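Basness Laundry Room Opens Its Doors for a Winter of Free Wash Days

BASNESS. If you have walked down Grerard Street on a cold evening lately, you have probably noticed that the windows of the old shoe repair shop are lit up again and steamed over from the inside, and you may have caught that clean, warm smell of soap drifting out as far as the bus stop. The Basness Laundry Room, which began in September with a hand-lettered sign and a lot of borrowed folding chairs, will offer free wash days all through the winter, and the people behind it would very much like you to come by, even if all you bring is one bag of towels and a bit of conversation.

The idea belongs to Şükran Yalçınkaya, who has lived in Basness for most of her adult life and who ran the alterations counter at Dönmez Tailoring until she retired. Over the years she got to know an awful lot of people by their coats, as she likes to put it, and she heard an awful lot of stories while she was kneeling on the floor with pins in her mouth. One that kept coming back to her was how hard it had become to get a load of wash done on this side of the river after the coin laundry on Livance Road shut down. Families in the older apartment buildings, where there is often no room or no plumbing for a washer, were taking the bus across town with their bags, or washing sheets in the bathtub and drying them over doors.

"You can put up with a great deal if your bed is clean," Yalçınkaya told us over tea at the folding table last week. "My mother used to say a house could be poor and still smell of soap. I thought, well, there is an empty shop, and I have two good hands, and surely somebody knows a plumber."

Somebody did know a plumber, as it happens, and the plumber knew somebody with a van. The shop's owner agreed to a low rent through next fall, and neighbors raised the money for the hookups with a soup supper, a rummage sale and a raffle that people are still talking about on account of the ham.

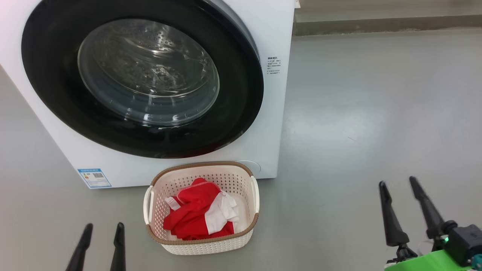 Wash days have so far been held twice a week, and the winter schedule keeps to that rhythm, with a long afternoon session for parents and older folks and an evening one for people who work days. There is no form to fill out and no proof of anything to show at the door. You write your first name on the chalkboard, you find a chair, and when your turn comes somebody calls you. Soap is provided. It is unscented, after a long and rather lively discussion in the early weeks about lavender, and those who miss the lavender are welcome to bring their own.

What has surprised the regulars most is how long everybody stays. Yalçınkaya had pictured people dropping off their bags and going on about their errands, the way they used to on Livance Road, and she had even asked a neighbor to build a shelf for the finished loads. The shelf is now full of library books and jigsaw puzzles. A retired bus driver has taken to bringing a chess set, and a group of mothers from the Grerard Street apartments has turned the back corner into something between a homework club and a knitting circle, with the little ones doing their spelling words out loud while the needles click.

A mending table was added in October and has turned into the busiest corner of the place. Yalçınkaya runs it herself, with her own sewing machine and a cookie tin of buttons that she says goes back to her first year at the tailoring shop. She will take up a hem or replace a zipper for nothing, but she much prefers to teach you how to do it, and she is patient about it, even with those of us who have managed to sew a pant leg shut. (It came undone again with a seam ripper and a little laughter, and no harm was done to the pants.)

Keeping the doors open through the cold months will cost $700 a month, with the largest share going to water and heat. The winter appeal, sent around on paper and by word of mouth, has already brought in pledges from more than 70 households, many of them giving a few dollars at a time. Yalçınkaya keeps the notes that came with the envelopes in a shoebox under the counter, and she read us several of them. One was from a man who had lived above the shop as a boy, back when it still smelled of leather and polish, and who wrote that he was glad to hear there were voices in it again.

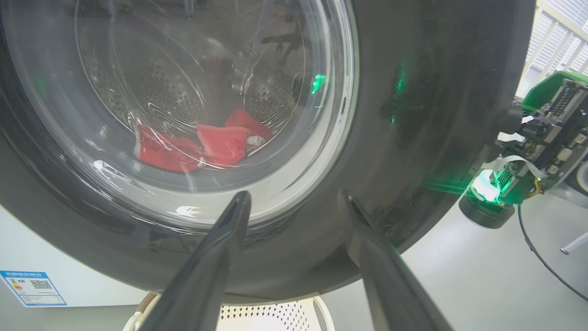

The winter sessions will also bring a few small classes, none of them longer than an hour, all of them free. The first is on stains, and Yalçınkaya was happy to give us a taste of it ahead of time. Blood wants cold water, she says, and so does anything with egg in it. Grease wants dish soap, rubbed in with your thumb and left to sit while you drink your coffee. Red wine is mostly a matter of getting to it before you finish the glass. She is firm on the subject of new clothes in strong colors, which she thinks ought to be washed alone the first couple of times no matter what the tag promises, and she has the pale pink pillowcases at home to prove it.

There will be an evening on woolens too, with a lesson in washing a sweater by hand and laying it flat on a towel so it keeps its shape, and another on getting by with less soap. Most of us, it seems, use far too much. A spoonful or so will do for a lightly soiled load, in her opinion, and the rest just stays in your towels and makes them stiff. She would also like everybody to please check their pockets. The Laundry Room has a glass jar for what turns up in the bottom of the loads, and so far it has collected a good many bobby pins, a harmonica, a church key and one very clean library card, which was returned to its owner with some ceremony.

Children are welcome at all the classes and will be put to work matching socks. The unmatched ones hang on a string across the front window, where they have become something of a landmark, and if you have been missing a green one with a reindeer on it since before Thanksgiving, you may want to take a look.

Not everything has gone smoothly, and Yalçınkaya is the first to say so. The drain backed up in the second week and sent everyone out onto the sidewalk with their wet things in their arms. The evening sessions have sometimes run so late that people missed the last bus, and neighbors have had to be talked into driving them home, though she says it never takes much talking. Starting with the new schedule, the last load of the evening will go in an hour before closing, and a sign-up sheet for rides will hang next to the chalkboard.

She is also hoping to find some help. The afternoon sessions in particular could use another pair of hands for folding, as well as somebody tall to deal with the light bulbs. Donations of hangers, clean cotton rags, thread in any color and sturdy laundry bags are gladly taken during open hours. Please hold on to your old sheets for the time being, as there is no more room to store them.
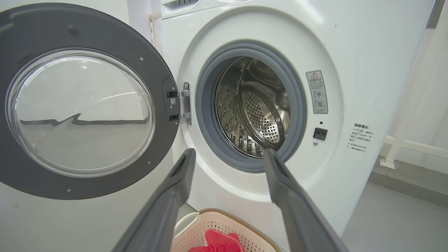
Page last changed: Sunday, December 29, 2019

The Laundry Room is closed for New Year's Day and will be open again for the afternoon session the day after. Afternoon hours are 1 to 5 and evening hours are 6 to 9, and the kettle goes on a little before that. The entrance is on Grerard Street, next to the bakery, and there is a ramp around the side for strollers and wheelchairs. If the side door is locked, knock on the window and somebody will come around.

Anyone who would like to give toward the winter costs can leave an envelope at the bakery counter or bring it along on a wash day. Checks should be made out to Basness Laundry Room. Those who would like to help with folding, rides or the mending table can simply turn up and ask for Şükran, who will most likely be in the back with her glasses on top of her head, looking for her glasses.

The stain class will be held during the first evening session of the new year. Bring something with a spot on it.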